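Brondbridge open day, and can a machine make my bed yet?

I drove 93 miles to Indavcombe for this, so I was going to have opinions whatever happened. Koval opens the Brondbridge workshop to visitors once a year, and I've wanted to go ever since my sister-in-law sent me their newsletter (she knows I hate housework). On 14 September 2019 I finally made it!

The talk upstairs was fun but long. The speaker said their folding routine had been through 1,068 tries on towels alone, and that a shirt is still a headache. I believe it — sleeves beat me too. Somebody behind me asked when she could buy one and got a very polite non-answer.

Then downstairs to the bedroom corner, my favorite part by miles. Picking up a shirt, moving a box, smoothing a sheet: that's my whole Saturday, and I wanted to know how much of it I could hand over. My feeling, after hanging around far too long, is that picking up one soft thing is close, tidying a whole bed is a good way off, and knowing what belongs where is further still. The people from Lonesach were gloomier than me and gave it until their grandkids.

Parking was 5 dollars and the coffee was decent. I'd go again, but I'd skip the talk and get downstairs before the crowd.
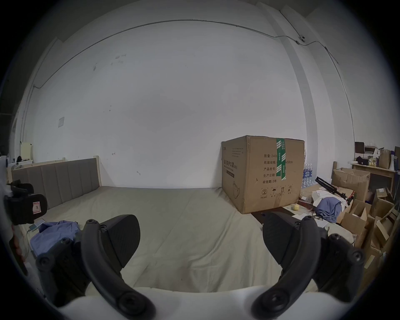
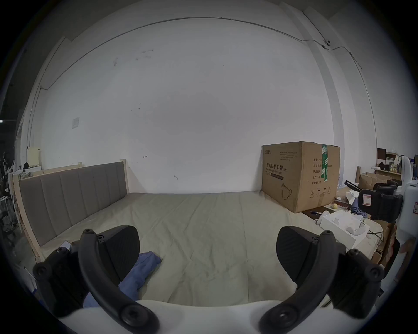
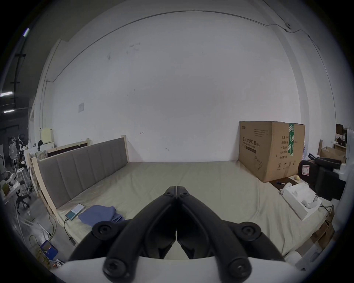 The bed at Brondbridge, with the blue cloth and the big cardboard box on it.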